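Looking at Surfaces – handout 4
Drawing and Materials, Clevlow evening course
Teacher: Leif Ravn

Last time we worked with light objects on dark paper. In this session we do the opposite, and many students find it more difficult. A dark object is not black everywhere. We understand its form mostly from the highlights, so please draw these with care.

Gloss. A glossy surface gives back the lamp or the window almost like a mirror. The highlight has a clear edge and it follows the curve. On a rounded form it is often long and thin, and strongest near the rim.

Matte. A matte surface spreads the light. You will see a soft grey area with no clear border. Use the side of the pencil and leave the eraser alone for the first 17 minutes.

Woven. Do not draw each thread. Choose one area where the pattern is sharp, draw it there, and let it become weaker towards the shadow.

Metal. Brushed or polished metal goes from very light to very dark in a short distance. Put the dark band beside the light one – without it the metal looks like grey paper.

A pale background helps us also. The small gaps between dark parts are shapes, and it is often easier to draw the gap than the part (Ada Villa showed us this with the chair legs in February).
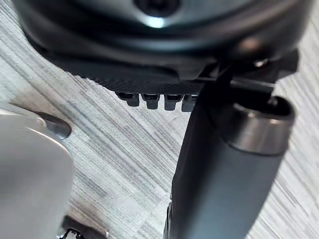

Fig. 1. Glossy shell, carbon-fibre weave, matte tube and polished collar against a pale floor.

Exercise for home
Make one study from Fig. 1, pencil only, on paper of 300 g. Begin with the gaps between the four teeth. After this put in the collar, the lightest and the darkest tone together. The weave comes last.

Write 100 words about which surface was the hardest for you. Jarmo Suominen collects the sheets at the door before we begin.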